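Visit report: the bowl cell at Wemow, Nodthorpe
07/11/2019

Ruoxi Luo and I went over to Nodthorpe in November to look at how Wemow set up and look after one of their arm cells. We run a similar one at Clurkton and have had trouble keeping ours in line, so we asked to see a single cell properly instead of getting the full tour. Vlasta Tichý looked after us from the morning until they locked up.

Getting there

The train was on time and the walk from the station took 15 minutes. Visitors sign in at the side door, as the front one is for deliveries. We were given coffee and taken straight through.

The model comes first

Every change to the cell is tried in a simulated room before anyone touches the real arm. Vlasta had it open on the big screen when we came in. The room is furnished like part of a house, with a rug, a long table and wooden chairs, and the job is to pick up a bowl from a chair seat. She says a chair is a fair test, with a tall back to stay clear of and less space than a bench top.

She keeps a start position for the arm and goes back to it after every edit. If the fingers no longer hang over the bowl when the model is loaded, something in the file has moved and she looks for it before running anything. The shadow inside the bowl is a quick guide for her. It shows up a sideways shift that is hard to judge from the arm alone.

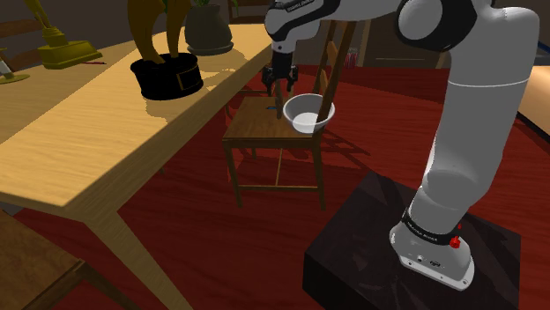
Setting up the base

Most of our questions were about the pedestal. On our cell the arm was bolted down, measured once and left. At Wemow they measure the base height again after any work on the mounting and type the figure into the model by hand. Theirs is 600 mm from floor to mounting face. Ours is written down as 600 mm too, but Ruoxi doubts that it has been checked since we moved the cell, and I agree with her.

The reach limit in their file is 700 mm. The arm could go further, but they found the last stretch gave jerky paths near the chair back and cut it out. We have no such limit set.

Looking after the gripper

The real gripper is opened and closed 400 times between checks. A check means wiping the fingers, closing them on a steel gauge and writing the gap on a card that hangs by the door. If the gap has drifted, the finger screws are loosened, the fingers are set against the gauge and the screws are done up again in the same order. Vlasta did one while we watched. It was a short job, though she dropped a screw and we all spent a while on the floor looking for it.

Spare fingers come from Theodorakopoulos, who also supply the gauge. They keep two pairs on the shelf. We keep none, and lost most of a week to that in the spring.

Faults

We asked what goes wrong most. The answer was cables – mainly the one to the gripper, which rubs at the wrist. They replace it before it fails and note the date on the same card. Second was people editing the model and saving over the good copy. Each version now gets its own folder, and only Vlasta can change the start position.

To do at Clurkton

Measure the base and correct the file if needed.
Order two pairs of fingers and a gauge.
Put up a card for the gripper checks.
Ask Vlasta for her list of limits – she has offered to send it.

Lunch was in the canteen and the soup was good. We caught the late train back.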